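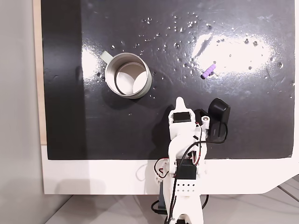
## The Case for the Plain Drinking Mug

Each July the Pellel Residence Association reviews the equipment it supplies to the shared kitchens of its member houses. The review is a dull exercise for most of those who take part in it, and the results are seldom read outside the office. This year one line of the supply list deserves a wider hearing. The Association proposes to replace the assorted mugs in its kitchens with disposable cups, on grounds of hygiene and labor. This essay argues that the proposal should be withdrawn.

The figures offered in support of the change are not in dispute. The member houses went through 286 mugs last year, counting those broken, those chipped beyond use and those that left the building and never came back. Against that loss, the supply office quotes the low price of a carton of 3,000 paper cups. On paper the carton wins easily. The comparison, however, sets a year of mugs beside a few weeks of cups, and it leaves out the bins, the bags and the stairs down which those bags must be carried.

A metal mug with a decent handle is among the most durable things a kitchen can own. It may be dropped on a tile floor and picked up again. It can be rinsed in seconds, and it does not hold the taste of yesterday's coffee in the way that soft plastic does. The Tuhiwai house changed over to steel two winters ago and has asked for few replacements. Its residents did complain at first that the rims felt cold, and some still bring their own china from home. That is a matter of taste, and the Association has no reason to interfere with it.

The hygiene argument is stronger and should be answered with care. Mugs left standing in a sink are unpleasant. Mugs put away damp in a closed cupboard are worse, for they come out with a stale smell and must be washed a second time. The fault in both cases lies with the arrangement of the kitchen. Most of the houses provide a deep sink, a crowded counter and no settled place for a clean object to stand. Under those conditions even a careful resident will set a mug down wherever a gap appears.

What is needed is a clear surface kept for the purpose. A smooth, dark board is well suited to the work: it wipes clean in one pass, and it shows water plainly, so that drops and smears are noticed and dealt with. It should lie flat, near the sink, and it should hold very little at one time.
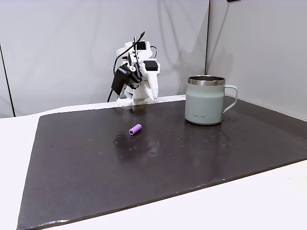
*A pale green mug and a small purple cylinder on a dark board.*

The second half of that recommendation is the harder one to keep. A clear surface attracts objects. Keys, corks, small toys and the caps of lost pens collect on it by evening, and within a month it has become another crowded counter. The Pisirari house dealt with this by placing a shallow tray on the windowsill, to which anything that is not a mug is moved at the end of the day. No notice was posted and no fine was set. The habit took hold because the tray was close at hand -- a lesson the Association might apply to its recycling bins as well.

There remains the question of labor. The cleaning contractor, Futness, bills for time spent on abandoned dishes, and the charge has risen. Disposable cups would lower it. They would also raise the charge for waste removal, which appears under a different heading and was not placed before members when the proposal was circulated. Both sums ought to be printed on the same page before any vote is held.

The Association would do better to buy 200 steel mugs, in a color that can be recognized as its own, and to fit each kitchen with a board and a tray. Pale green would serve. Handles should be large enough for an adult hand, and the mugs should be bought without lids, which are always the first part to go missing.

Members who share this view are asked to write to the supply office before the list is closed.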